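Nartey Robotics Club: Frequently Asked Questions

Last updated September 11, 2018

Home | Joining | FAQ | Challenge rules | Contact

JOINING

Who can join?

Anyone in Grades 9 to 12. You do not have to be taking a computer or tech course, and you do not have to have been in the club last year. Younger students can come to the open house in November.

What does it cost?

The fee is $80 for the year. It covers filament, screws, servos and your entry in the Cutwood Challenge. If the fee is a problem, write to Magdalini Stergiou before the first meeting and it will be sorted out privately.

When do you meet?

Tuesdays after last bell, in the tech room. We finish in time for the late bus. There is no meeting on days when school is closed for weather.

Do I need to bring a laptop?

No. There are club laptops with everything installed. If you want to use your own, read the setup sheet first. It takes a full meeting to do the setup on Windows, so start early.

THE TABLE TASK

What is the table task?

It is what most of the club works on until the challenge. Each team programs a small arm to stack and unstack two plates and to move them in and out of a metal tray. One plate has a red rim and the other has a blue rim. The colours matter, as the judge calls the order at the start of your run and your program has to follow it.

Does every team get the same layout?

Every team gets the same tray and the same plates. The starting positions change. In the side-by-side start, both plates are in front of the tray and the tray is empty. In the stacked start, one plate is on top of the other and off to the side. You will be told which start you have when you come up to the table, and you may not change your code after that.

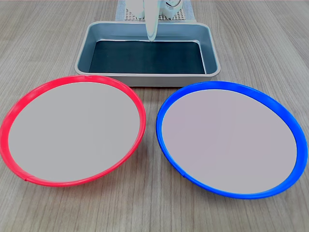

Branwen Bowen wrote in to ask whether the side-by-side start is harder than the stacked one, and added that her team spent most of last season on the wrong one. Our answer is that it depends on your grip. Teams that pick up by the rim tend to do better side by side. Teams that push and slide do better from the stack. Practise both, and keep a log of which one fails and how.

How many runs do we get?

You get 4 runs on challenge day. Your best one counts.

How is it scored?

The top score is 400 points. You get points for each plate that ends up where the judge called it, and a bonus if the tray has not shifted. You lose points for touching the table with your hands after the start. Time is only used to break a tie.

What happens if a plate is dropped?

If it lands on the table, the run continues and the arm may try again. If it goes on the floor, the run is over and you keep the points you had.

Can we put tape on the table?

Yes. Clear tape is fine, both for holding things still and for marking where things go. Coloured tape is not allowed on challenge day, as it throws off teams who are using colour detection. Put your tape down before your practice slot starts and peel it off after. Do not use anything that leaves glue behind.
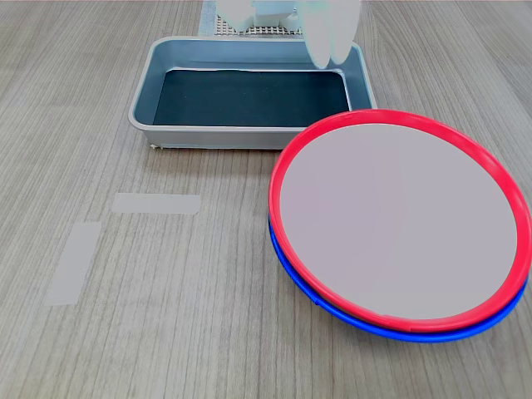 Marks are there to help you set up the same way twice. If you find that your arm works on Tuesday and misses everything the week after, check your marks before you change your code. Algirdas Bite keeps a sheet of measurements for the tray by the door, and you can copy from it.

Who sets up the table?

The team that is practising. Leave yourself 9 minutes for it. The next team is not obliged to wait for you.

THE ARMS

Are the arms built from a kit?

Partly. The servos and controller boards come from Leltico. You print most of the white parts yourselves from files on the shared drive. If you change a part, save it under a new name and leave the original alone.

Can we redesign the fingers?

Yes, and most teams do by the middle of the year. The rules say only that the gripper has to be removable with a screwdriver and cannot have sharp edges. Rounded tips are a good place to start with plates. No suction cups and no magnets.

What software do you use?

Costum, which our senior members wrote and still look after. It records the joint positions while you move the arm and lets you play them back or edit them. You can also write your own program in Python. Radosław Stępień runs a short session on Costum in the second week, and if you miss it the notes are on the drive.

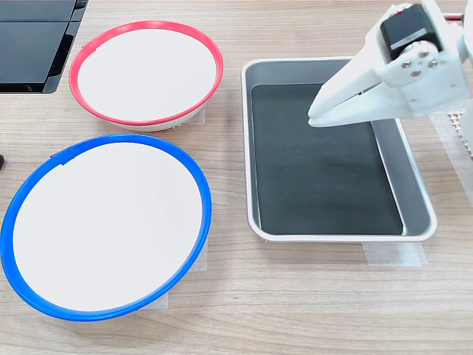 Save your recordings with your team name and the start position in the file name. Files called "test" or "final" get deleted at the end of each month.

A servo is making a buzzing noise. What should I do?

Turn off the power and tell a senior member. Usually the gripper has been told to close further than it can. Do not keep running it to see if it stops.

Can we take an arm home?

Not before the challenge. After that you can sign one out over the break with a parent's signature. Signed-out arms come back with the power supply and all the screws, please.

OTHER QUESTIONS

Can parents come and watch?

On challenge day, yes. Regular meetings are for members only, but you can stop in at pickup time.

Does this count for volunteer hours?

Building and competing do not. Helping at the November open house does. Bring your form that day to have it signed.

I missed a few meetings. Can I still compete?

Yes, if your team agrees. Talk to them first, then to Alaric Doucet, who handles the entry forms.

My question isn't here.

Use the contact page or ask at a meeting.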